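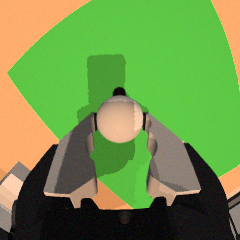

Pale ball over green and orange.

March, evening

Radek Skála came back today with the second quote, and it is higher than the first. He says the first one was "before we talked about the ground." I don't remember talking about the ground. I remember him kicking it once with the side of his boot and saying hm.

So, for my own record, because I will be told later that I agreed to things. The job is still the bank behind the house. Take out the rotten sleepers, cut the slope back, put in a low retaining wall, level the bit in front of it, gravel on top. No patio, no pergola, no lights in the steps. I have said no to lights in the steps three times now. He keeps drawing them in anyway.

The wall is where we disagree. Radek wants to use the Trudum blocks, the hollow ones that lock together and get filled with stone. He has a folder about them. Everything in the folder is on a sunny day and every wall is brand new. I asked if he could take me to see one that had been up for ten winters and he said they haven't been sold that long. Well, then. He also said they "basically look after themselves," and I have owned a house too long to believe that about any part of it.

Otakar Vondráček next door had a wall like it put in by a different crew, and it leans. He says it doesn't. I have stood at the end of it with one eye closed and it leans. He blames the clay, his wife blames the crew, and the crew has changed its name to Humton, so good luck finding out what the crew thinks.

My own idea was dry stone, which Radek priced at 700 more. He said it in the tone people use for telling a child how much a horse costs. But that number included 400 for "sorting," a line I have never seen on a quote before. Sorting what? The stone comes off the truck, you pick up one, you look at it, you pick up the next one. I asked him to take it off. He said he'd look at it. That was before lunch and it's now past nine.

Later

Couldn't settle, so I got the drainage papers out again. This is the part I trust least. There's a pipe on the old plan that starts behind the shed and runs toward the back fence and then just stops, in the middle of the lawn, with no outlet marked. Either it really does stop there, or whoever drew it went home. Radek's plan has his new drain joining it. Joining what? If the old one goes nowhere then all I'm buying is a longer way for the water to get to nowhere.

I called Norbert Baláž, who dug most of the gardens on this road at one time or another. He was eating. He said every pipe on this side of the hill was put in by the same man and that none of them are where the plan says. He thought ours might come out by the hazel. I went out with a flashlight and poked around the hazel with the long bar and hit a root, a brick, and then something that rang a bit hollow. Could be a pipe. Could be a paint can. I marked it with a cane and came in with wet knees.

Jozefína says I should let the man do his work. Jozefína Hubáček would let anyone do anything as long as they were polite in the doorway. She likes Radek. She has already told him she'd like somewhere to put two chairs, which went straight into the plan as a "seating terrace," and that one word added 500. I crossed it out and wrote "gravel, two chairs."
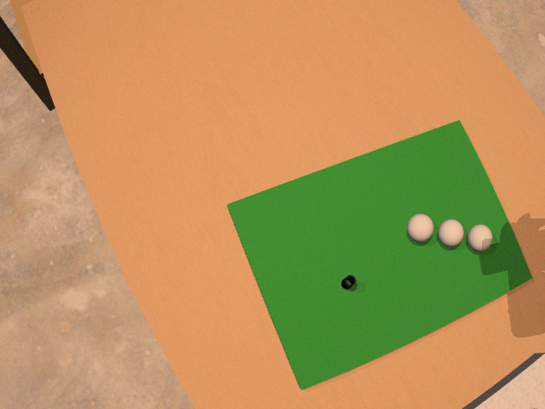
The size of the level part is still wrong as well. He has it drawn at a slant to the house, following the bank, and I want it square to the back door. His reason is that it saves digging. My reason is that I will be looking at it every morning. Think of a green mat laid crooked on a big tan tabletop, with three off-white balls in a row on it and a little black ring off by itself: you'd want to reach over and straighten the mat before you did anything else. That's me at the kitchen window for the next twenty years. I told him so and he said I'd stop noticing. I have never stopped noticing anything in this yard. I still notice where the old gate was.

I did try to be fair and pegged out both versions with string this afternoon. The slanted one is a little bigger, I'll give him that. It also puts the corner right where the wheelbarrow has to turn. I walked the barrow through it, empty, and caught the string. Then I did it again in case I'd been careless the first time, and caught it again.

Anneli Niskanen stopped at the fence while I was doing this and told me she had her gravel from Naciri and that it has gone green in the shade. She was sold a Wavon membrane underneath it that was supposed to stop weeds, and she has dandelions coming up along every seam. So that's another line on the quote to ask about. Radek has it down at 128 and calls it essential.

Questions for him tomorrow, before he gets the tape measure out:

Does he know where the pipe ends, or is he guessing?
What is sorting?
Who pays if the digger goes through something that isn't on the plan?
Why is the wall drawn a block higher on the second sheet than the first?
Square to the door. Not a question.

Raining now. If the low corner has a puddle in it at seven I'm taking him out there to stand in it.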